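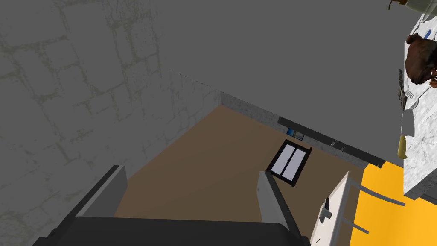
Right, the wrist on Rilia is going to need another go before I cut any more aluminium, and I'm glad we ran it in the simulator first (thank you Meinir, you were right and I was impatient). I drove the arm over the test room last night with the jaws wide open, and from up there I could get a feel for what I'd be asking it to pick up. The roast chicken on the marble counter is the one I keep going back to! It's a lumpy thing to put between two flat plates, and there's a knife on the same counter, so I want the path planned properly before I try anything clever.

Leszek asked a few things in October and I never answered him, so I've pulled his message back up:

> From: Leszek Borkowska
> To: Juška workshop list
>
> Hello all. Three questions for Carys on the two-armed build.
>
> 1. Are you still set on the Gumus servos for the wrists? Saturnino had one apart on the bench and didn't like the look of the end stop.
> 2. How far can each arm reach past the front of the body? I have 335 mm written down, but that was for the old elbow.
> 3. Do you want the big bench kept clear, or can I put the lathe bits back?
>
> Also, whoever has the long hex keys, please.
>
> Leszek

Sorry Leszek. Going through them now, with the rest of my news mixed in.

## Servos

Yes, still the Gumus ones. I've got 5 of them and I'm not buying a different set now. Saturnino is right about the end stop, though, so I'm going to set the limit in software well short of it and print a little buffer as well. If it still clacks I'll admit defeat and look at something else.

## Reach

335 mm is the old number, please cross it out. With the new elbow I'm working to 600, measured from the front of the body to the fingertips. I haven't built that elbow yet, so it's only a number in a file. What bothers me more is the width of the body. Looking forward from the robot's own position there's a great big white top in the way and the two grippers only just clear it, so anything low down and close in is going to be hidden. I'd like to try the camera higher up, or narrow the top, and I'd rather do the camera because the top is a pig to redraw.

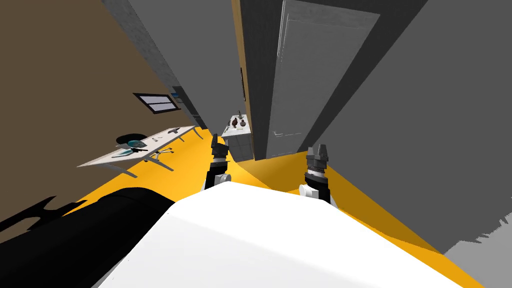 ## Which room to test in

Nia made two rooms, and I've settled on the one with the yellow floor, mostly for the long white table. It has small things on it to aim for and an office chair to stay out of the way of, and that's close enough to my back room to be useful. The other one (Trondamar, in the shared folder) has stairs, which I don't need.

The counter is next. There's a group of three little dark things on top and one of them has a narrow neck, like a bottle or a small vase, so I'd like the left arm to have a try at that first. If anyone fancies writing the approach for the right arm, please shout. The settings file is up to 1,129 lines and I can't face it on my own.

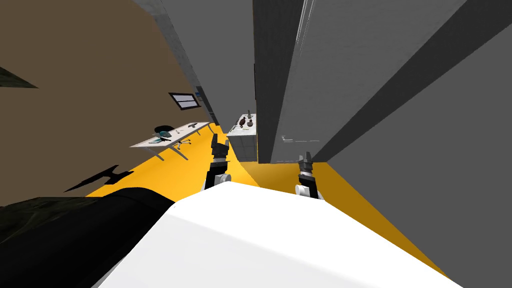 ## Bench and other bits

Put the lathe bits back, Leszek, I won't need the big bench until the elbow plates are cut. Could you leave me the end by the vice?

The hex keys are in my blue tin. I'll bring them in.

Nia, can you send me the newer version of the gripper model when you've got a minute? I think I've still got the one with the wrong finger length.

Carys Probert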